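Community > Toy Library > Minutes

We use cookies to remember your settings and to count visits. Accept / Read more

9 June 2019
Posted by the minutes secretary

Minutes of the monthly meeting, Kullow Toy Library, held in the small room at Karabulut House

Present: 12 members. Apologies were received from 2 members.

1. Minutes of the last meeting

The minutes of the February meeting were read and accepted with one correction. Under item 4, the shelf was bought from Drovmont and it was not a gift. No meetings were held between February and now, as the members know, while the heating pipes in the house were replaced.

2. Sorting of building bricks

The meeting discussed for a long time how the bricks should be kept. At present the bricks come back from families in one bag, all colours together, and the person on duty must decide where to put them. It was proposed that we sort by colour and not by size. One member was against it, for the reason that children look first for a certain shape. After discussion the proposal was accepted with nine votes for and three against.

The rule is now as follows. Red bricks go to the black bin, yellow bricks to the yellow bin and green bricks to the green bin. We do not have a red bin. Teluston sells one, but only in a set of four, and the meeting did not wish to buy the whole set.

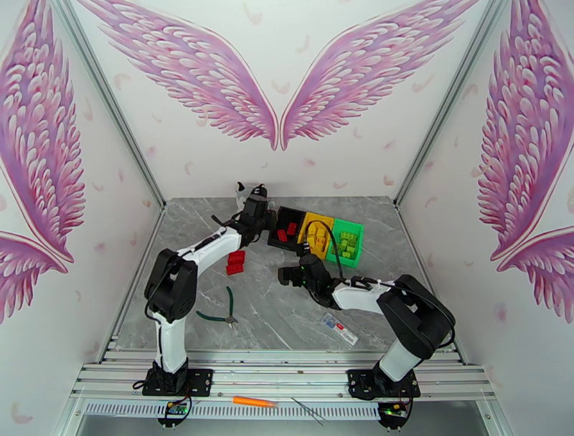 Item 2: bricks sorted by colour, two red ones still beside the black compartment.

It was also agreed that tools are to be put away before sorting begins. The wire cutters with the green handles, the tweezers and similar small things must go back to the drawer. The meeting asks everybody to respect this, also when they are in a hurry. Small boxes and packets should not stay on the table either.

3. Cleaning of bricks

The bricks will be washed in warm water with a little soap, in a net bag, on the first Saturday of the month. They must be dry before they go into the bins. A member asked if the washing machine could be used. It was answered that the machine at Karabulut House is for towels only, and the house has asked us to keep to this.

4. Purchases

The members looked at the price list from Drovmont. It was decided to order one more bag of mixed bricks and new labels for the shelves. The cost together is 198 euros and will be paid from the money of the spring sale. The order will be sent this week. The question of a new carpet was moved to the next meeting, as the measurements of the room were not brought.

5. Soft toys

There was a question about whether soft toys should stand on the same table as the bricks. Some members find that it makes the table more friendly for the small children. Others said that a soft toy collects dust and is in the way when bricks are being sorted. It was agreed that one soft toy may stay on the table, at the side, and the others go to the shelf by the window.
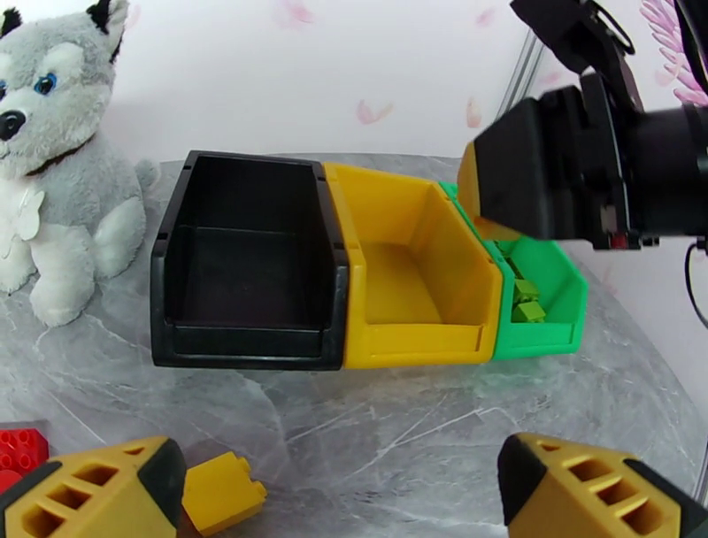 Kullow Toy Library, Sorting and Repairs Team

The husky has a collar with a white felt tag. The team suggests that all soft toys which are lent out should carry a tag of this kind, where the number of the toy can be written. The meeting agreed. Felt will be cut at the next repair evening, and members who have felt at home are welcome to bring it.

The team also reminded the meeting that sorting is finished only when no bricks are left on the table. Single bricks are easily forgotten close to the edge, and then they fall and are stepped on.

6. Other matters

The key to the cupboard was found. The second key is still missing.

The next meeting will be held in the same room. Proposals for the agenda should be put in the letter box at the entrance one week before.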